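3.2 Materials and table layout

The play food and dishes came from two sources. Most of the fruit was bought as a mixed set from Grada, and the cups, plates and baskets were ordinary children's tableware picked up at a discount store in Turnodstead. We kept the pieces that an adult could name at once and dropped those that drew more than one name in a short check run by the second author (Agudelo). A pale green fruit that was called a pear, a lime and an avocado was left out for this reason.

Sorting tasks of this kind often give the participant a tidy starting point, with the food in one pile and the dishes in another. Guzmán's earlier layouts followed that pattern. We wanted tables that looked more like the middle of a play session, where a piece of fruit may already be in a cup and another may be lying next to a plate with nothing on it. Figure 2 gives one such layout. 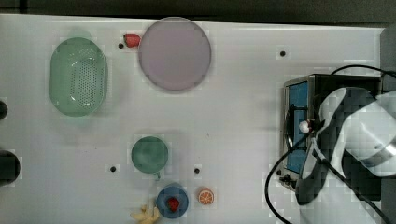
Figure 2. A mixed layout with play fruit, dishes and a small toaster oven.

Layouts were scored on how much of the food was already "housed," meaning that it rested inside or on top of a dish. A piece that only touched a dish, or lay close to it, was scored as loose. The rule matters most for pairs of the same item. In Figure 2 the strawberry in the blue cup is housed, while the one against the edge of the lavender plate is loose, and so are the orange slice and the banana. Two raters (Aidoo and a research assistant) scored all 195 layouts separately. They disagreed on 20, nearly always over a piece leaning on a rim, and these were settled by looking at the table photo again together.

Dishes were grouped by shape and not by their usual job. A colander counted as a basket, and a mug and a plain cup both counted as cups whether or not they had a handle. This is coarser than the scheme used in the Roltden study, which kept mugs apart — we tried that first and found that the participants made no use of the difference. Color was recorded but never used to define a group. Green and blue dishes were placed near each other in many layouts so that color alone would be a poor guide to where a fruit should go.

The oven was treated as furniture. It could not be moved by the participant, and a fruit put on top of it was recorded as misplaced. Across all sessions the participants made 1,528 placements, of which 824 ended in a cup or a basket. The remaining placements are broken down by dish group in Section 4.1.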